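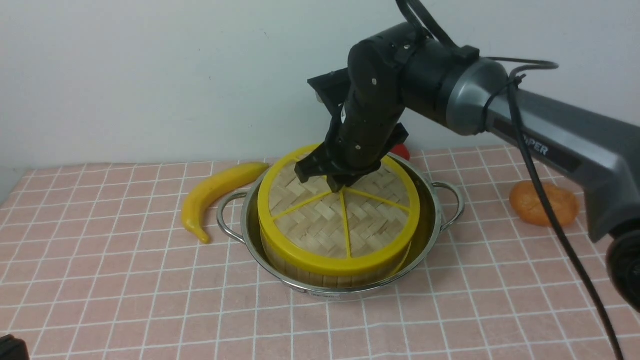 The Second Life of the Plain Bean

Katherine Mamani used to throw out the cooking water from her beans. Then one August, short on time and out of stock, she ladled it over rice with a squeeze of lime and stood at the stove eating it from the pot. "I couldn't believe I'd been pouring that down the sink," she says.

Her lunch counter, Cuervo, now goes through 126 pounds of dried beans a month, and the broth has its own line on the menu. It's silky and savory, and a bowl of it with a few black beans at the bottom costs less than a coffee!

I went home and tried it the same night. No soaking, no ham bone – just a pound of beans, half an onion, a bay leaf and a good glug of olive oil, with the water kept two inches above the beans. Mine took almost two hours at a lazy simmer. Salt goes in at the start. Socorro Rengifo, who runs the kitchen at Stulla across the street, is firm on that point, and she won the argument at my table with one spoonful (the unsalted batch tasted like wet cardboard).

A half-cup of her black beans comes in at some 114 calories, and you'll be full until dinner. Leftovers keep four days in the fridge, covered in their own broth. Mash a few into soup, fold them into eggs, or do what Rengifo does and fry them hard in a skillet until the skins split and go crisp. I've made those three times this week, with a little vinegar and far too much black pepper, and there's another pot on now.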